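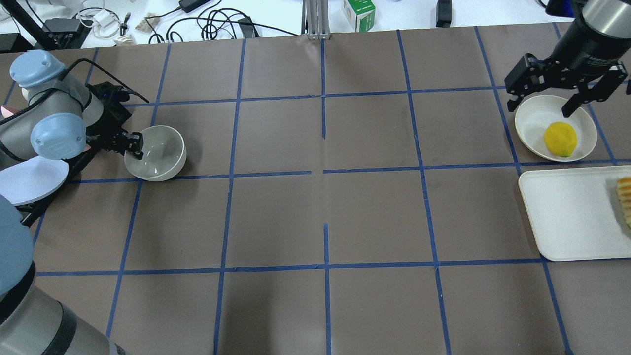
A reader of the previous version of this page asked whether the Bredik bed exit sensor can be used by someone who lives alone and has no caregiver in the house overnight. It can, provided that at least one contact outside the home has agreed to receive alerts and is able to respond to them. The sensor does not call emergency services.

Bredik Bed Exit Sensor, Home Care Version
Manufacturer: Demel
Last revised: Thursday, November 2, 2023

Overview
The sensor is a thin pressure pad placed under the mattress at hip height. It registers when a person leaves the bed and starts a timer. If the person has not returned when the timer ends, an alert goes to the first contact on the list. The delay can be set to 3, 5, 8 or 30 minutes. The factory setting is 8.

Who it is for
Adults who receive care at home and are at risk of falling at night. It is not a medical device and does not measure heart rate or breathing. It should not be used on a bed shared by two people, as the pad cannot tell one sleeper from the other.

Contacts and alerts
Up to 5 contacts can be stored. Alerts are sent by text message or automated call, in the order listed. A contact who does not confirm within 3 minutes is skipped and the next one is tried. Home care agencies that use the Titik scheduling service can be entered as a contact – the alert then goes to the aide on shift.

Power and connection
Wall adapter, with a backup battery rated for 30 hours. The base unit needs a home Wi-Fi connection. During an outage it sounds a local alarm only.

Mattress compatibility
Foam and spring mattresses up to 8 inches thick. Air mattresses and alternating pressure mattresses are not supported. On adjustable beds, place the pad on a section that stays flat.

Paying for the sensor
Coverage under state home care programs varies. Some programs pay for monitoring equipment only when it is named in the written care plan, so ask the case manager before ordering. An itemized invoice is available on request.

Changes since September
The Hjaltadóttir cover, sold separately, now fits both pad sizes. The low battery tone can be turned off between evening and morning. Older base units receive this change through a software update – no replacement is needed.

In the box
Pressure pad, base unit, wall adapter, connecting cable, printed setup guide in large type.

Returns
Unused pads may be returned within 30 days. Opened covers are not returnable.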